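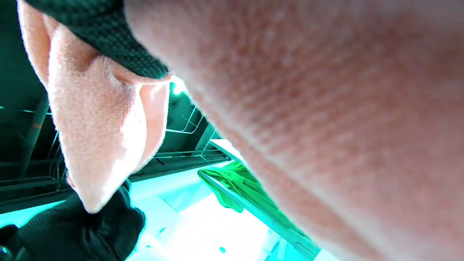

Pink terry, dark knit, green cloth on the rail. Open day at Jilter, Nov 18, 2022.

Notes from the visit, for those who asked. The subject was cloth handling with hand-held grippers. I went for the hardware and stayed for the laundry.

Jilter records people doing the task by hand and trains on the result. The set we were told about has 1364 recordings, 803 of them folding. The rest is picking, draping and sorting.

Terry is the hard one. The loops catch, the edge is thick, and a fold hides the corner you want next. Knit stretches under its own weight, so the grasp point moves after you close. 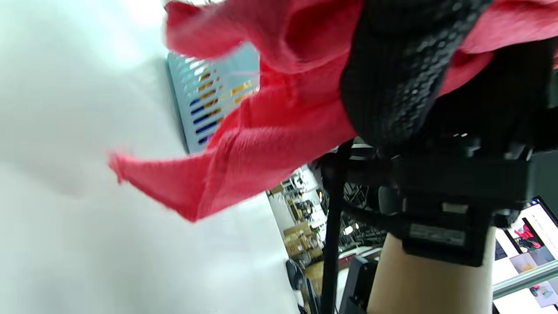 Thin cloth has the opposite problem. It follows the fingers well but a free corner swings wide, and the model has to decide whether to wait or chase it. Theirs waits. I would do the same.

Policy results, as stated by the presenter: 165 test runs, 3 fabric types, no overall success rate given. I asked. The answer was that it depends on the starting pile – fair, but I would still like the table.

Rurkley makes the finger pads. The July version was too smooth for terry and they went back to a ribbed one. Spare pads were passed around. The ribs are shallower than I expected.

Someone from Mbwambo asked about wet cloth. Not attempted yet. Weight changes as it drips, and the Skodetitz force sensor they use drifts enough when dry.

Slides are supposed to go out to everyone who signed in. I will post the fabric list if it is in there.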